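Cornon (electric van maker)
By Ottilie Frei
Filed under: Electric vehicles > Manufacturers > Light commercial

Cornon is a maker of small battery-electric delivery vans. It was started by Tainá Macedo, a former suspension engineer, and sells mainly to bakeries, courier firms, florists and local councils. The company has built two models, the Grumov and the longer Grumov L. Production to date stands at 3,058 vehicles, the great majority of them the shorter version.

Background

Macedo began work on the van after several years designing rear axles for minibuses. Her first drawings were for a three-wheeler, but that layout was dropped when it became clear that a pallet would not fit between the rear wheel arch and the side door. The four-wheeled design that replaced it kept the narrow cab and the centre driving position of the original. The centre seat lasted through two prototypes and was then moved to the right, mostly at the request of drivers who wanted to step out onto the kerb.

Money for the first production run came from deposits and from Brunner, a supplier of truck bodies, which took a minority share in return for the contract to build the cargo box. Brunner still makes the box, and its name is stamped on a plate inside the rear door.

Grumov

The Grumov entered production in August with a steel frame, a composite cargo box and a single motor driving the rear wheels. Rated payload is 600 kilograms. The battery sits under the load floor in a sealed tray and can be lowered out of the vehicle with a workshop hoist once the rear brake lines have been unclipped. Cornon has never offered battery swapping to customers, though the tray was drawn with it in mind and the locating pins are still there.

Early vans charged only from an AC supply. A fast-charging socket became an option later in the first model year and was made standard soon afterwards. It is behind a flap on the left front corner. Owners complained that the flap could not be opened with gloves on, and a larger catch was fitted.

The cabin is plain. There are three storage trays, a fold-down clipboard and a heater that warms the seat and steering wheel before the air. Air conditioning costs extra. The instrument display is small and was criticized in early reviews for being hard to read in low sun, a fault Cornon partly cured with a hood that can be fitted to older vans.

Grumov L

The Grumov L has a longer wheelbase and a taller box, with the same motor and a larger battery. It shares its doors, cab and front suspension with the standard van. Payload is unchanged, as the extra battery weight uses up what the stronger rear springs would have allowed. For this reason it has sold best to firms that carry bulky but light goods - bread, flowers, foam packaging - and has done poorly with tradespeople.

Software

Fleet owners can follow their vans through a service called Flonasell, which reports charge level, tire pressure and location. It was written outside the company and later bought by it. The first version logged users out at midnight, in the middle of many bakery shifts, and the setting was changed after a few months. Private buyers may use a reduced version without charge.

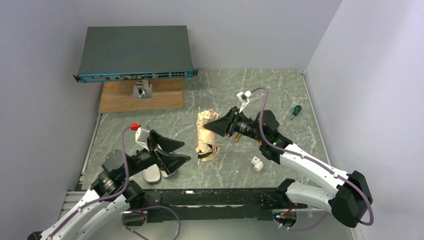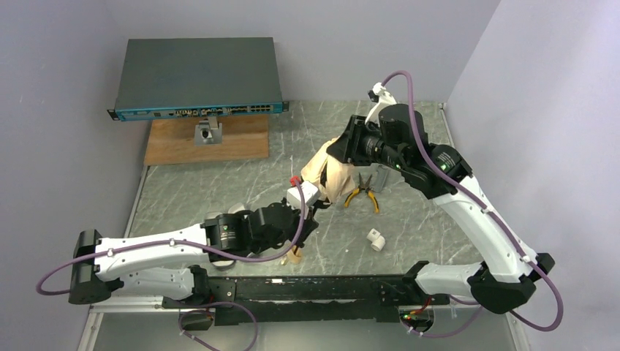

Recall

Cornon has issued one recall. It covered the parking brake cable on early vans, which could rub against a bracket and wear through its outer sleeve. Dealers moved the bracket and replaced the cable where the sleeve was marked. The work took under an hour and most vans were done at their regular service.

Sales and service

The company has 29 service agents, most of them independent garages that also look after other makes. Vans are ordered direct and collected from an agent, or delivered by truck for a fee. Macedo has said that a passenger version is not planned. A refrigerated box has been shown to customers and is being tested by two food wholesalers, with a smaller compressor than the one first fitted. Cornon has not given a price for it.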